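4 Removing stains with the Vosov hand-held steam and spot cleaner

Read Section 3 (Filling and priming) before you start. The cleaner must be standing on a level surface with the tank locked in and the green light on steady.

4.1 Before you treat a stain

1. Check the care label. If the label shows a crossed-out wash tub or a crossed-out iron, do not use steam on the garment. You can still use the cold spray setting if the label allows hand washing.

2. Test the colour. Pick a spot that won't be seen, such as the inside of a hem or the back of a pocket. Spray it once on setting 1, wait 3 minutes, then press a white cloth onto it. If any dye comes off on the cloth, stop and take the garment to a dry cleaner.

3. Lift off anything solid with the edge of a spoon. Work from the outside of the stain toward the middle.

4. Blot up any liquid with paper towel. Do not rub.

CAUTION: Never steam a garment while it is being worn.

4.2 Choosing a treatment

The cleaner has three settings. Setting 1 is cold spray, setting 2 is warm mist and setting 3 is full steam. Use the lowest setting that shifts the stain.

Blood, egg and milk: setting 1 only. Heat sets these stains, and once set they may not come out.

Tea, coffee and fruit juice: setting 1 first, then setting 2.

Cooking oil and butter: one drop of dishwashing liquid, worked in with a fingertip, then setting 2.

Candle wax: chill the garment in the freezer, crack off the wax, then use setting 3 through a sheet of paper towel.

Rust marks: see 4.3.

Ink: blot with methylated spirits before using the cleaner, and let the fabric air out completely first. Methylated spirits is flammable and must never be used near setting 3.

NOTE: Trerum tablets go in the side chamber and are for use with settings 1 and 2. Do not put them in the main tank. One tablet lasts for some 43 sprays.

4.3 Rust marks and lemon juice

Lemon juice will often fade a light rust mark on white cotton or linen. It also bleaches, so take care with coloured fabric and keep it off dark denim unless the colour test in 4.1 was clear.

1. Cut a fresh lemon in half and squeeze the juice through a fine strainer into a small cup.

2. Lay the garment flat on a folded towel, stained side up.

3. Dab the juice on with a cotton bud. Keep it inside the edge of the mark.

4. Leave it for 7 minutes. Keep the garment out of direct sun, which speeds up the bleaching.

A lemon-like fruit; dark blue denim.

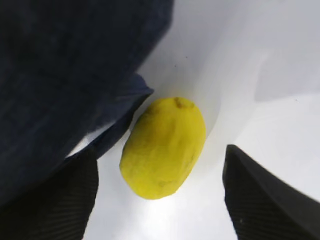
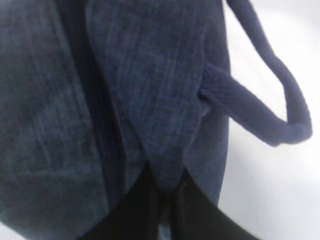

5. Rinse the area well with setting 1, holding the nozzle 3 cm from the fabric. Blot and repeat until the cloth no longer smells of lemon.

6. If the mark is still there, repeat steps 3 to 5 once. After two tries, more juice is likely to weaken the fibres.

CAUTION: Do not put lemon juice, vinegar or any other acid in the tank. It damages the pump seal, and this damage is not covered by the warranty.

CAUTION: Do not mix lemon juice with chlorine bleach. The mixture gives off a poisonous gas. If the garment has been soaked in bleach, rinse it thoroughly and wash it before starting.

4.4 Drying and finishing

1. Shake the garment out and hang it in the shade, or lay it flat if it is knitted.

2. Do not tumble dry until you are sure the stain is gone – dryer heat can set whatever is left.

3. Jeans and jackets can be dried inside out to slow down fading. Pull the seams straight while they are still damp.

4. A pale ring around the treated area usually means the rinse was too small. Mist the whole panel on setting 2 and dry it again.

4.5 After each use

1. Switch off at the power point and wait until the steam light goes out.

2. Empty the tank into the laundry sink. Water left in the tank goes stale and can spit brown drops onto the next garment.

3. Wipe the nozzle with a damp cloth. If it is blocked, clear it with the nylon brush supplied. Do not use a pin.

4. Wind the cord loosely. A tight wrap around the handle will crack the sleeve where the cord enters the body.

In hard water areas, descale the cleaner as described in Section 6 after every 79 fills.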